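Menu Size and Waiting Time at a Counter-Service Restaurant

Student project report, Hospitality Operations

1. Background

Fatunetti is a counter-service pasta restaurant on the main street of Rorkstead. Customers order and pay at the register, take a numbered stand to their table, and have the food brought out. The owners plan to open a second restaurant in December and wanted to know if the full menu should go with them. Our project looked at one part of that question, which is how the length of the menu affects the time customers spend waiting at lunch.

We split the wait into two parts. Ordering time runs from when a customer reaches the register until payment is complete. Kitchen time runs from payment until the last dish for that order leaves the pass. Time spent standing in line was left out, as it depends mostly on how many people walk in at once.

2. Method

The restaurant ran its normal menu for the first half of the study and a short menu for the second half. The short menu dropped the baked dishes and the build-your-own bowl and kept everything else, including the soups, salads and kids' plates. Prices and staffing stayed the same. We recorded 270 lunch orders in total, split evenly between the two menus.

Kitchen time came from the ticket printer and the pass screen. Ordering time had to be taken by hand with a stopwatch from a table near the drinks cooler. Orders phoned in ahead were not included. We also left out any order that was changed after payment, because the system prints a new ticket and the first time stamp is lost.

Customers were offered a short comment card with their receipt. It asked what they had ordered, if they had found what they wanted, and how they felt about the wait. Filling it in was optional. 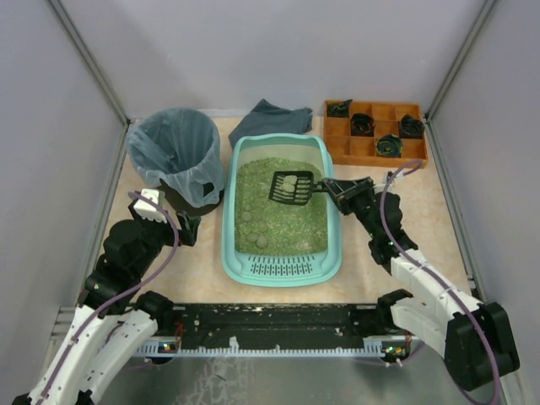

Rorkstead, 30 Aug 2019

3. Results

Ordering time went down clearly with the short menu. Most of the difference came from the build-your-own bowl, where the cashier has to ask for the pasta shape, the sauce, the protein and the toppings one after another. Customers who ordered a set dish took nearly the same time under both menus.

Kitchen time changed less than we expected. The baked dishes are slow, but they go into a separate oven and do not hold up the stove. Where they did cause delays was in mixed orders – a table with one baked dish waited for that dish before anything was sent out. Under the short menu the typical mixed order reached the pass 3 minutes sooner.

We got 22 comment cards back. Most said the wait was fine under either menu. The most common complaint during the short menu was that the baked ziti was missing, and two people wrote that they would have gone to Kassab, the grill across the street, if they had known.

4. Discussion

The owners had assumed the oven was the problem. Our numbers point more to the register. A printed order slip for the bowl, filled in while the customer is in line, might save much of the time without taking the bowl off the menu. We did not have time to test this.

For the baked dishes, one option is to send out the rest of the order first. The staff did not like this idea when we raised it, since it means an extra trip to the table and some customers want to eat together. Another is to keep only the ziti, which sold far better than the other baked items.

5. Limits

We covered lunch only. The dinner crowd orders more baked dishes and more wine, so the results may not carry over. There was also street work outside during part of the short menu period, and the lunch rush was lighter on those days. The number of comment cards is too small to say much about satisfaction.

The order data was sorted in a spreadsheet and checked against the daily sales export from Fluvness, the register software the restaurant uses. Three orders did not match and were removed before the times were compared.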